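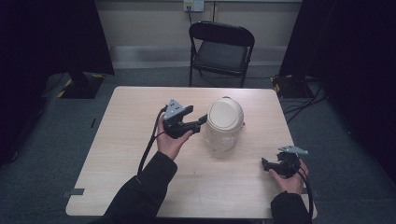
Little swing-lid bin, the tabletop kind.

Small bins, small rooms: keeping the smell down

Nov 26, 2020

Quick one today, got a roast in.

Bathroom first. Swing lids get grubby on the underside where you never look. Pop it off, warm water, squirt of dish soap, old toothbrush round the seam. Dry it properly before it goes back on or you'll get that musty thing.

Liners. Stop buying the fancy ones. Produce bags fit most desk and bathroom bins fine. Keep up to 20 folded flat in the bottom, under the one in use. Grab and go.

Bicarb, 2 teaspoons, straight in the bottom of the bin. Change it when you remember. Coffee grounds work too but they have to be bone dry, learned that one in February.

Sticky label residue on plastic: cooking oil, leave it while you have a cuppa, wipe. No steel wool! Scratches hold the grime and teh colour goes dull.

Kitchen scraps. Anything fishy goes in the freezer in an old ice cream tub til collection day. Family laughed, now they all do it.

Sink drain smells are usually the plug, not the pipe. Turn it over. Yep. Soak in vinegar overnight.

Tea towels: hot wash, 70 degrees if the label allows, no softener. Softener makes them useless for drying glasses. I rotate six and bin the holey ones (well, into the rag bag).

Microwave. Bowl of water, half a lemon, run it till it steams up, leave the door shut a bit. Wipes off easy after that, even the cheese.

Fridge seals next time, plus what I use on the grout, if I get to it. Timer's going.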